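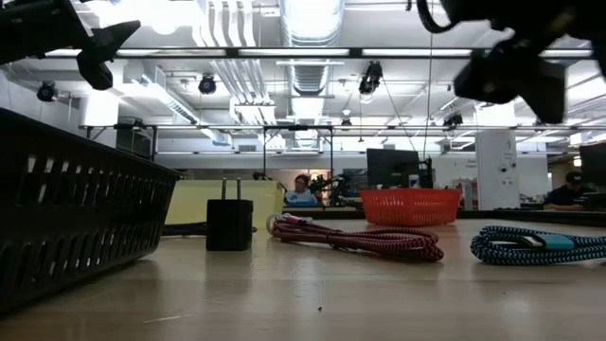

A black basket, a yellow bin and a power adapter on the table.

The case against the weekly all-hands
By Yaryna Hordiienko

I have sat through 216 all-hands meetings at small agencies. I know the number because I went back through my old calendars one evening, and I would like those hours back.

The pitch is always the same. Get everyone together once a week, share the wins, talk through the numbers, and people will feel connected to the business. Agency owners repeat this to each other at conferences as if it had been proved somewhere. I have yet to meet one who could tell me what changed at their shop because of it.

At Harasym, where I ran operations, we had 24 people on the invite in my last year and I could have written down in advance who would talk. The founder talked. The two account leads talked. A designer would be asked to "walk us through" a project that six people in the room had built with her and the rest would never touch. Then came the question period, which had no questions in it.

I do not doubt the good intentions. I doubt the math. Take a shop with a modest team, put an hour of everyone's time on the calendar, and price it at what you bill clients. When I did this for Harasym, each meeting cost us 3,000 dollars. Had a vendor sent that invoice every week for "alignment," somebody would have called to ask what we were buying. 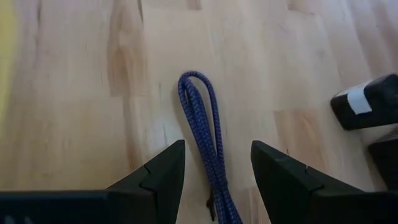
What the meeting is really for

My suspicion is that the all-hands mostly serves the person who runs it. Owners get lonely. The work moves away from them as the agency grows, and a full room once a week is a comfort. I understand that. I would only ask that we stop calling it communication.

Communication is when the developer finds out the client moved the launch before she plans her week around the old date. In my experience she learns that from a project manager in a hallway or in a two-line message, and she learns it days before any all-hands would have told her. At Stundlow, a web shop in Ikuvdale that I advised for a while, a scope change sat waiting for the Monday-morning kind of announcement for most of a week, as everyone assumed it would be "covered at the meeting." It was covered. By then the team had built the wrong checkout page.

People will tell me their all-hands is different. They have a rotating host, or a trivia round, or they hold it to 3 slides. Maybe so. I have seen the rotating host. He borrowed the previous host's slides.

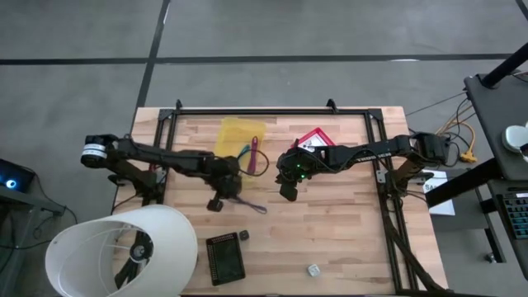 Wood tabletop with two black arms over it.

The usual defense is culture, and it's the one I find hardest to argue with, mainly for the reason that it can't be tested. Ask what would count as the meeting failing and you get a shrug. Attendance is required, so attendance proves nothing. The survey that says people value it goes out under the owner's name.

So try a cheap test. Cancel it for September. Put the numbers in a short written note, 400 words at most, and send it on the same schedule. Let anyone who wants to talk about the note book time with whoever wrote it. Then wait and see who complains, and about what. If a junior copywriter comes to you missing something specific, bring that part back — that part and no more.

I suggested this to a friend who owns an agency in Stetuvstead. She said she would bring it up at the all-hands.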